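Writing Lives, session 4: the death notice
Notes to go with the talk, A. Bangera. April 21, 2023

Still to finish from last time: the Rimham parish burials, 1753 onwards. Bring your copies.

1. What a notice has to do
Say who died, where, and when the funeral is. Everything else came later. Early ones in the Rimham paper are two lines, paid by the word. By the time of the D'Souza family notices you get schools, jobs, in-laws, the dog.

2. Order of survivors
Spouse, children, grandchildren, then siblings. Look who is missing. Second marriages often show up only as a surname. Compare the two D'Souza notices, same man, diferent papers, one leaves out a daughter.
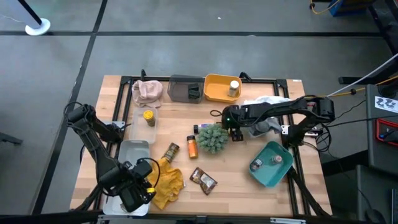 3. Euphemism
"Passed away", "fell asleep", "after a short illness". Mark each one in your set of 51. Do they change with age of the person? With who paid?

4. Length
Old limit around 1000 words for a full obituary, notices far less. Online there's no limit and it shows.

For next time
Read the Darnevance handout, pp. on eulogies. Write a notice for someone in the burial register, 80 words max, no adjectives in the first sentance. Hand in on paper pls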